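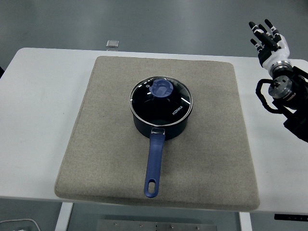

A comment from Ostileo, left under the first version of this guide, asked why we start with the people on the shift and come to the arm so late. The reply is that we did it in the other order the first time, in January, and we had to repeat most of the work.

Last updated: November 29, 2018

Search this guide Enter keyword Go

How to prepare a handling station and the people who will share it

This guide is for a small workplace where cookware is checked and packed by hand, and where an arm with a hand will take over one part of that work. We use the Pratard workshop as our case. The steps can be used for other goods also.

Step 1. Write down the job as it is done today

Stand beside the packing bench for one full shift. Write every movement a person makes with one product: take, turn, look, wipe, put down. At Pratard we chose a saucepan with a glass lid and a long handle. In one shift 648 pieces went over the bench, and the people there told us that the turning is what makes the wrist tired. Ask this question early. We had believed it was the lifting.

Step 2. Decide which part goes to the arm

Choose one movement only. We gave to the arm the turning and the putting down. Looking for scratches stayed with the people, and also the decision to refuse a piece. Put this in writing and hang it by the station, so that everybody reads the same words.

Step 3. Prepare the table

Use a stable table and lay a soft mat on it. Felt is good for this, because a pan put down too fast does not make noise and the bottom is not marked. Keep a strip of the table free on the side of the arm. Put the pan with the handle toward the front edge of the mat, but not over it. A sleeve can catch a handle that stands out.

Step 4. Teach the hand with the lid on

Begin with the lid closed and the pan empty. Let the hand come to the handle from the side, at slow speed, and stop before it closes. Repeat this 30 times before you let it grip. A lid knob is a different task from a handle - please save the two programs under different names. We did not, and we lost a morning.

Step 5. Change the work plan before the first real shift

This is the step that we forgot. When the arm does the turning, the person beside it has a different rhythm. There is more looking and less moving, and the eyes become tired before the arms. At Pratard we now change places after 18 minutes of inspection. The colleagues proposed this themselves after the first week, and the Brerkora line has taken the same rule.

Tell people also what happens with their hours. Our shifts stayed the same length, but one evening place was moved to repairs, with some 87 hours of training. The person who moved should hear it in a conversation, before it is on the wall.

Step 6. Keep a notebook at the station

Write each stop of the arm and what the person did after it. Read the notebook together every two weeks. The Chmielewska site uses a form on a screen for this. We tried it and went back to paper, as it is quicker with gloves.

If the arm stops more often than in the week before, go back to Step 4 and check the speed first, then the position of the mat.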